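Notes for the evening talk, part 2: the drawer of cords

Slow down here, folks will still be settling in with their coffee. Start with the story of Morag Menzies and her hall closet in Grukcombe, because people always warm to it (and she has kindly said I may tell it as often as I like!).

Ask the room who has a drawer at home they'd rather not open. Wait for the laugh, let the hands go up, and admit to mine.
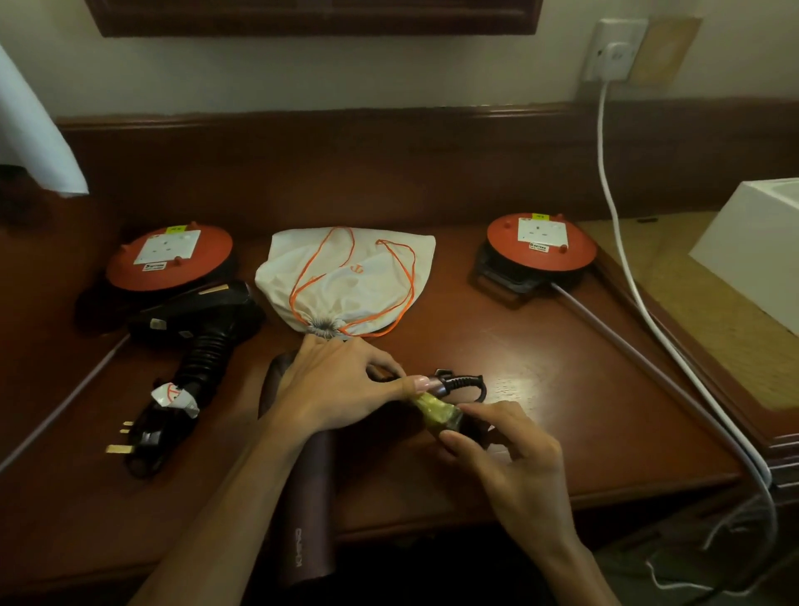

Morag gave herself 28 evenings, one small space each evening, and stopped when the kettle boiled. Say that bit twice. She still has the fish kettle from her aunt, and I think she should keep it.

Then on to paper, which is a harder subject and needs a gentler voice. Mention the 200 greeting cards, and read the one from Buthelezi if there's time. Water, then questions until 8.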